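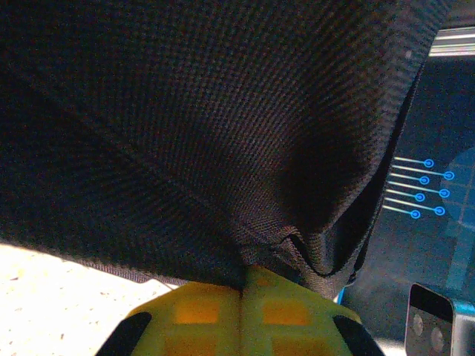

Phelan 6 Greywater Diverter

Every greywater unit promises to slash your water bill, and we've sold enough of them to be wary of the claim. The Phelan 6 from Sternow takes water from the shower, bath and laundry trough and sends it to the garden. Whether it pays for itself depends on your block, your soil and what your council charges per kilolitre. On a small courtyard it probably won't.

Sternow's brochure talks about "whole-of-home savings". We'd ignore that. Kitchen and dishwasher water can't go through it, and neither can anything from the toilet.

What we do like is the filter. It slides out from the front without tools, and you'll be doing that every fortnight whatever the brochure says about low maintenance. The older Dindent model needed a screwdriver and a fair bit of swearing.

Specifications
Inlet: 50 mm
Surge tank: 204 litres
Pump lead: 10 m
Warranty: 6 years on the tank, two on the pump

Price: $2,000, not including the plumber. Installation can cost nearly as much again if your pipes are under a slab - get a quote first.

In stock at our Ponville showroom. Ask for Shahla Jafarzadeh, and bring a recent water bill so she can work out the likely saving using your own usage.

Prices current from September 3, 2018.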